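Cuaderno de la celda KUKA – vaciado de cajón, planificador de agarre
Febrero, empiezo a las 9

Sigo con lo que dejó abierto Caoimhe: el planificador (rama Clasurura) descarta agarres válidos cuando el bloque queda cerca de la pared frontal del cajón. En el registro de ayer salen 114 candidatos generados para un bloque así y 3 que pasan el filtro de colisión. Los 3 tienen la misma orientación, con la muñeca casi al límite.

Primera sospecha: el modelo de colisión del cajón. Estaba metido como cinco cajas rectas, y las paredes son inclinadas. Lo cambio por una malla con la inclinación medida. Mejora algo en el fondo, casi nada delante.

Segunda sospecha: el haz de cables. En el modelo es una cápsula fija pegada al último segmento, y en la realidad hace un bucle que baja por debajo de la articulación naranja y vuelve a subir. Pongo un volumen más ancho y más corto, dependiente del ángulo de la muñeca. Ita prefiere calcularlo por tramos; lo apunto, pero hoy no.

Percepción: la nube de puntos sale con huecos en el suelo metálico por los reflejos. El segmentador (Susell) a veces pega el reflejo al bloque y alarga la caja envolvente, y entonces el eje de agarre sale girado. Subo el umbral de confianza y descarto puntos a menos de 3 mm del plano del suelo. Con los bloques rojizos va bien. El verde oscuro lo pierde más, falta ajustar la exposición.

11:40. Lanzo el planificador con un bloque en diagonal, el extremo izquierdo casi contra la pared frontal. Velocidad al 9 % y parada antes del descenso final para comparar la pose calculada con la real.
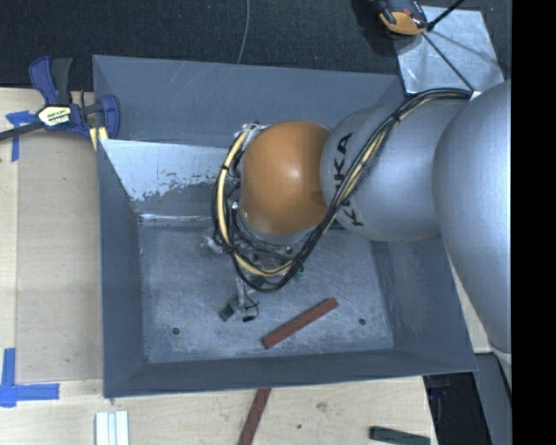

El desfase entre pose calculada y pose real se concentra en el giro alrededor de la vertical. La traslación la doy por buena. Reviso la calibración mano-ojo y encuentro que el fichero cargado era el anterior al cambio de dedos – la ruta estaba escrita a mano en el script de arranque. La paso a parámetro y añado una comprobación de fecha al iniciar.

Con la calibración correcta repito la consulta sin mover el brazo: 40 candidatos pasan el filtro. El tiempo de planificación sube un poco por la malla nueva. Si molesta, la simplifico.

Pendiente:
– volumen de cables por tramos (Ita)
– exposición para el bloque verde
– probar con dos bloques en contacto dentro del cajón
– pasar los cambios a Lellow cuando Caoimhe los revise

Dejo la rama subida, sin fusionar. Los registros están en la carpeta Brophy, subcarpeta cajón.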